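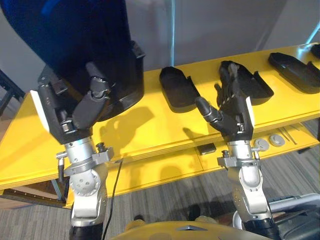 About Zolbridge

Zolbridge is a residential property brokerage. We list and sell single-family homes, small acreage and vacant lots, and we represent buyers in the same categories. Commercial property and rentals are outside our scope.

The office was opened by Hiba Chidiac, the broker of record, who reviews every contract before it goes out for signature. Kristaps Uibo handles rural listings, including well, septic and easement questions. Issa Azar manages closings and escrow deadlines.

How we price

A listing price is set from closed sales, adjusted for lot size, finished square footage, age of roof and heating system. Asking prices of active listings are noted but carry no weight in the calculation. The seller receives the full worksheet – including any sales we left out and why.

Records

Last year we closed 259 sales. Of these, 70 were parcels without a house. Survey documents, where we hold them, are kept on file and passed to the buyer at closing.

Service area

We work in Matos, Okulano and the valley between them. Properties outside this area are referred to another broker, and we disclose any referral fee in writing.

Fees

Commission is agreed before the listing is signed. Photography, the yard sign and entry in the listing service are included. Surveys, inspections and repairs are billed by the contractor directly to the owner – we add no markup.

Office

Visits are by appointment. Written offers received after closing time are logged the next business day and presented to the seller in order of receipt.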